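Imprimir esta página | Enviar por e-mail

Guía de puesta en marcha Lindell: dormitorio y cómoda
Sección 3. Ropa de punto: revisar, doblar, guardar
Actualizado el 6 de junio de 2026. Redacción Gavalas

Antes de empezar, la cómoda tiene que estar montada y anclada a la pared (sección 2). Si no, volver atrás. No cargar cajones en un mueble sin anclar, ni siquiera con ropa ligera.

Hace falta: la cama hecha, con la colcha estirada. Un cepillo de ropa o rodillo. Bolsas de tela Nurker, las pequeñas. Separadores Cuker si los cajones son anchos. Un paño seco.

3.1 Preparar la superficie

1. Estirar la colcha. No hace falta que quede perfecta, pero sin bultos debajo. Una manta arrugada debajo y todo sale torcido.

2. Quitar cojines. Quitar también el móvil, las llaves, lo que haya.

3. Despejar la parte de arriba de la cómoda. Frascos de pie y con el tapón apretado, o fuera. Un frasco tumbado encima de un cajón abierto es mala idea, sobre todo si lleva aceite.

4. Abrir el primer cajón y pasar el paño. Secar bien las esquinas.

NOTA: los colchones altos van mejor para esto, se trabaja sin doblar la espalda. Con cama baja, usar una mesa y poner una toalla encima.

3.2 Sacar y revisar

1. Todo el punto encima de la cama, en un montón. Jerséis, gorros, bufandas, cuellos. Los calcetines no, van en la sección 4.

2. Coger las prendas de una en una. Por el cuerpo de la prenda, nunca por una manga ni por el borde: el canalé se da de sí y luego no vuelve.

3. Mirar las costuras primero. Es donde se abre antes. En negro cuesta verlo, acercarse a la ventana o encender la lámpara.

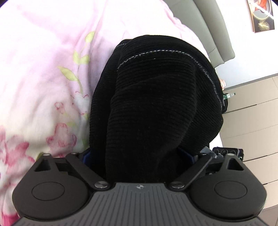 4. Pasar el cepillo en el sentido del canalé, nunca cruzado. En las prendas oscuras se nota cada pelusa, así que dos pasadas. Si la colcha suelta pelusa, poner una sábana vieja encima antes de empezar.

5. Separar en 3 montones: guardar, coser, lavar. Lo que huele a armario cerrado va a lavar aunque parezca limpio.

PRECAUCIÓN: no guardar nada húmedo. Ni un poco. Si hay duda, dejarlo extendido hasta el dia siguiente, y con el cajón abierto.

3.3 Doblar

Jersey:

1. Boca abajo, mangas abiertas. Alisar con la palma, sin tirar.

2. Doblar un lado hacia el centro y la manga hacia abajo, pegada al borde. Igual el otro lado.

3. Subir el bajo hasta la mitad y otra vez hasta el cuello. Los muy gruesos, solo una vez.

4. Dar la vuelta. Apretar un poco con la mano para sacar el aire. No aplastar.

Gorro:

1. Vuelta desdoblada, costura atrás. Plano.

2. Por la mitad y ya está. No meter unos dentro de otros, se deforman los de fuera.

Bufanda: en rollo flojo. Los flecos hacia dentro.

NOTA: si la prenda es muy blanda y no aguanta el doblez, enrollar también. Ocupa algo más, pero no se deshace al abrir el cajón.

3.4 Llenar los cajones

1. Lo pesado abajo. Los jerséis gordos al cajón inferior, los finos en medio, gorros y bufandas arriba.

2. Jerséis tumbados, máximo 3 por pila. Los finos pueden ir de canto, con separador Cuker.

3. Dejar 2 dedos libres hasta el borde del cajón. Si hay que empujar para cerrar, sobra ropa.

4. Gorros en bolsa Nurker, sin cerrar el cordón del todo, que respire.

5. Las prendas negras juntas y lejos de las claras. Destiñen menos de lo que se dice pero la pelusa clara se pega a todo.

6. Cerrar y abrir cada cajón un par de veces. Tiene que correr suave. Si roza, sacar la pila de atrás y mirar, casi siempre es una manga que se ha colado por detras.

PRECAUCIÓN: abrir un solo cajón a la vez cuando están llenos. Con niños en casa, poner los topes (bolsa pequeña de herrajes, sección 2).

3.5 Mantenimiento

En mayo, vaciar entero, airear y volver a pasar el paño. Cambiar las bolsitas de cedro si ya no huelen. Lo del montón de coser, coserlo antes de guardarlo; si se deja para otoño no se hace.

Si un cajón huele a barniz después de unas semanas, dejarlo abierto por la noche. Si sigue, escribir a atención al cliente con el número de la etiqueta interior.

Sigue en la sección 4: calcetines y ropa interior.

Contacto | © 2026 Lindell. Todos los derechos reservados | Volver arriba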